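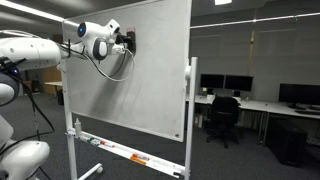 A robotic arm at a mobile whiteboard

Nighttime nitrogen chemistry refers to the set of reactions by which nitrogen oxides are converted in the lower atmosphere after sunset. It differs from daytime chemistry mainly in the absence of photolysis, the breaking of molecules by sunlight. The subject is of practical interest in air quality forecasting, as reactions that take place overnight affect the amount of ozone and fine particles present the next morning.

During the day, nitric oxide and nitrogen dioxide are rapidly exchanged through reactions with ozone and sunlight. After dark, nitrogen dioxide continues to react with ozone and forms the nitrate radical, NO3. This radical is destroyed within seconds in daylight but can build up at night. It combines with a further molecule of nitrogen dioxide to form dinitrogen pentoxide, N2O5, and the two remain in a balance that depends strongly on temperature. Cold air favors dinitrogen pentoxide.

Dinitrogen pentoxide is taken up on the surfaces of particles and droplets, where it reacts with water to produce nitric acid. If the particles contain chloride, part of it is instead released as nitryl chloride, ClNO2. Nitryl chloride is stable overnight and breaks apart after sunrise, returning nitrogen dioxide to the air along with reactive chlorine atoms. 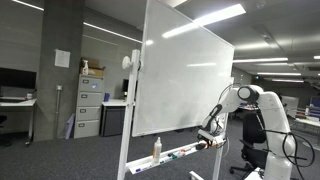
Field measurements

Measurements near the ground are complicated by fresh emissions of nitric oxide, which quickly removes the nitrate radical. For this reason many observations are made from towers or aircraft. The Stistbridge tower record, begun in 1990, consists of readings taken at 18 heights through the night. An analysis by Olumide Iyamu and Marichka Bilyk, released on December 12, 2019, examined 233 nights from this record and found that nitrate radical levels were lowest at the bottom inlet on all but 19 of them. The authors attributed the exceptions to strong winds that mixed the air near the surface.

The Telano coastal survey, carried out in May of several years, focused on nitryl chloride in air arriving from the sea.

Role in models

Regional models represent the uptake of dinitrogen pentoxide with a single number, the uptake coefficient, which gives the fraction of collisions with a particle that lead to reaction. Its value varies with humidity and with the nitrate and organic content of the particle. Uncertainty in the coefficient carries over into predictions of winter haze.

See also: Atmospheric chlorine; Nitric acid; Residual layer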